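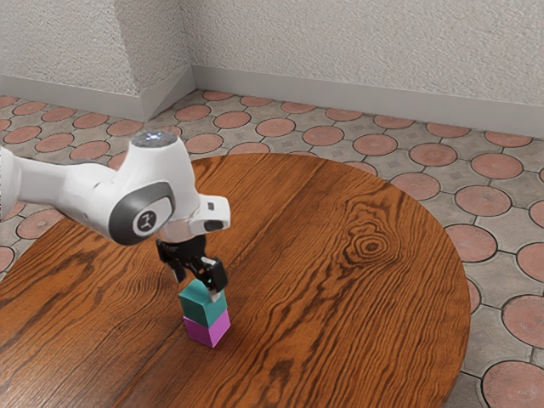
Thread on why a flat-sawn table top cups and a quarter-sawn one mostly doesn't. I spent July measuring a batch of boards from the Falmont yard and want to put the numbers somewhere other than my notebook.

1/ Wood moves across the grain as it gains and loses moisture. Along the length it barely moves at all. Most joinery rules come out of those two facts.

2/ Across the grain there are two rates. Tangential (following the growth rings) is the larger. Radial (from pith to bark) is often near half of that. The ratio between them is what you want to look up before you buy stock.

3/ A flat-sawn board has rings that run mostly parallel to its face at the center and steeper toward the edges. The two faces don't shrink by the same amount, so the board cups. Lose moisture and it cups away from the heart.

4/ My batch: kiln dried, stacked on stickers, weighed every morning at 7 on a scale that reads to the gram. The heaviest board started at 1406 g and took almost the whole month to stop losing weight.

5/ Costel Sima asked why I weigh boards when I own a pin meter. The meter reads a small volume near the pins. Weight covers the entire board. I use the meter to sort and the scale to decide.
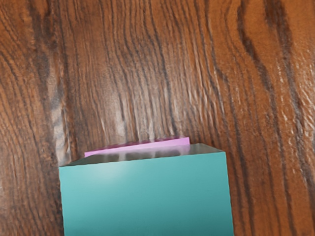
Reading grain

6/ Wavy lines and wide arches on a face usually mean flat-sawn. Straight, parallel lines usually mean rift or quarter. Check the end grain anyway. Figure can fool you, and so can veneer and printed film.

7/ On end grain, hold a square against the face. Rings at 60 to 90 degrees: quarter. 30 to 60: rift. Under 30: flat. Wide boards will often show two of the three.

8/ Finish slows moisture exchange. It does not stop it. Coat both faces the same way. A top with four coats above and bare wood below will pick up moisture faster from below, and you'll see it in the first humid spell.

9/ Fasten so the top can move. Slotted holes, figure-eight clips or wood buttons all work. Screws through a fixed apron across a wide top don't. I have a split panel from the Lukside job to prove it.

10/ Wulan Sembiring pointed out that round tops get missed here. The movement is still in one direction only, so a round top goes slightly oval. On a 1000 mm top you can find it with a tape measure.

11/ Grit question from the replies: I stop at 180 under oil and 200 or close to it under varnish. Going to 2000 on bare wood burnishes it and the oil sits on the surface.

12/ Spreadsheet is going up once I fix the column where I mixed grams and percent. Boards 3 and 8 are the ones to look at — same log, different cuts.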